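What I Saw at the Open Day, and What I Didn't
Speaker notes, Graham Bloxham
2023-02-01

Start without the title slide. Ask for a show of hands: who has been to a robot demo in the past year? Then ask who bought something afterward. Wait for the laugh, if it comes.

Background, keep it short. Moltemport held its open day in September. I went because our packing manager wanted an opinion before anyone signed anything. Badge number 157, so it was a decent crowd. Two halls. Rullero had the conveyor stands, which I'll skip unless someone asks. The bench with the arms was at the far end, and that is where people stood three deep.

The pitch from the host was "everyday handling." Write that phrase on the board. We come back to it.

Next slides, click through slowly, don't talk over them.
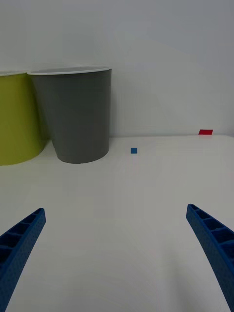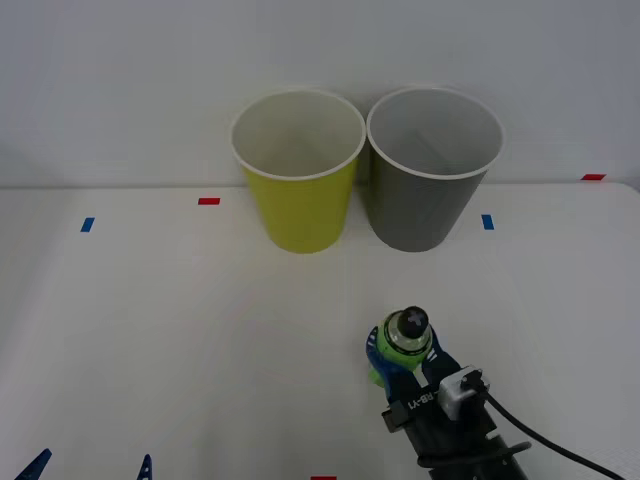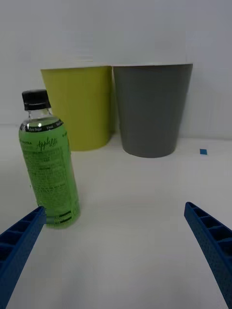
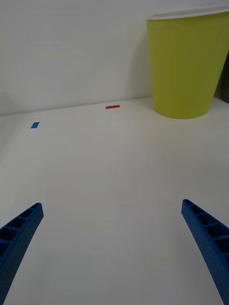
Reading time: 2 minutes

OK. Second slide again. One upright bottle in a blue gripper, two paper cups, colored tape on a white table. Ask the room what is missing compared with our line. Someone will say clutter. Someone should say glare, wet cardboard, a coworker's elbow.

Point at the tape. Position marks are normal and I have no quarrel with them. My question to the host was how far off the marks you can put things before the arm struggles. I got a long answer about training and no distance. Read my note out loud: "depends on the object."

Third slide. The bottle has a full printed label, AppleLite, so this is a real store item and I give them credit for that. It is also about as friendly a shape as you could choose. I asked for a bag of rice. They didn't have one.

Fingers: ribbed, open lattice, blue. I liked these more than I expected to. Go back to the first slide if people want a better look at the ribs. I would still want to know what a set costs and how long it lasts. The host promised to email. Check inbox before the talk and update this line.

Numbers. A man from Delaunay told me their own trial ran 200 picks with 178 good ones. Do the subtraction on the board and let people look at it. Then say that our slow bench handles 772 items in a shift, and ask who picks up the ones that fall. He was open about the misses, which I appreciated. Nobody on stage mentioned a miss rate at all.

Pliren comes up here if there is time. Same kind of talk, nicer coffee. I don't have pictures from it.

What I would ask for before a second visit:
Our products, brought in our boxes.
An hour of running with no one stepping in.
The failures written down by somebody who doesn't work there.

If asked "so is it a no?": it's a not yet, and I'd go again. I would bring the rice.

Questions. Leave the bottle slide up.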